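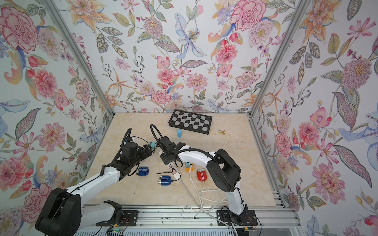 Is floral wallpaper a mad idea behind a work table? I've put a big pattern of peonies and lilies on three sides of mine and I can't decide if I've ruined it. My sister swears a busy wall "hides everything". I don't believe her. The top is cream with a marble look, and against all that pink and coral every small thing on it seems to vanish. The little brass chess piece lying beside the chessboard took me an age to spot, and it's gold! The paper is from Kaltia, 23 a roll, and the shop claimed it was wipeable. Has anyone kept a pattern this loud for longer than a month?
Posted by plainwalls79, 14 June 2019

Joni Pitkänen
Your sister is half right. A pattern hides marks on the wall. It does nothing for clutter on the table. I'd keep the paper and change the top, something dark and plain, then small bits will show up. As for wipeable, I'd want to see that proved. Try a damp cloth on an offcut first and let it dry overnight. Mine from Plistel was sold as wipeable too and the ink came off on the cloth.

Yadav
just paint over it

mossgate7
Don't paint straight over it, the seams will show through. I'm not convinced a dark top is the answer either, I had one and all I saw was dust. Get a plain tray for the small stuff and leave the rest alone until November. If you still hate the flowers by then, strip them.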